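Chapter 8
Weights and Measures in Trade

Before 1702, a merchant in Naseri sold grain by the basket, and every village wove its own size.

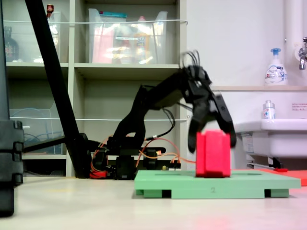

Buyers carried a measuring cord and argued over the rest. The town of Cluritz settled on one basket, equal to 46 cups, and fined sellers who used another.
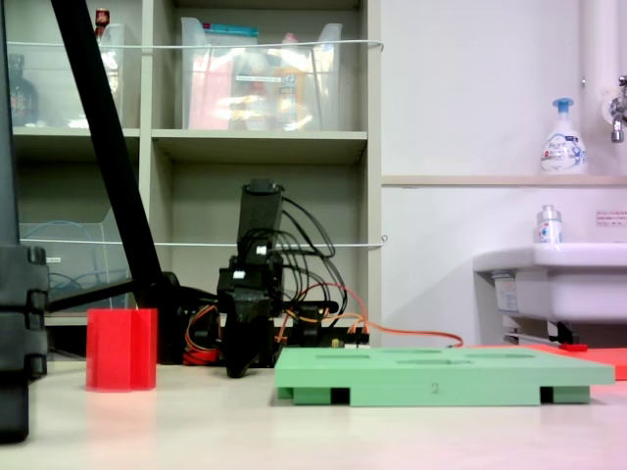 Neighboring towns were slow to follow. Section 8.1 covers the fines, and Section 8.2 the tax records.

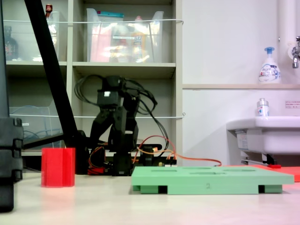

Figure 8.3. Red block standing upright, with a green tray marked "2."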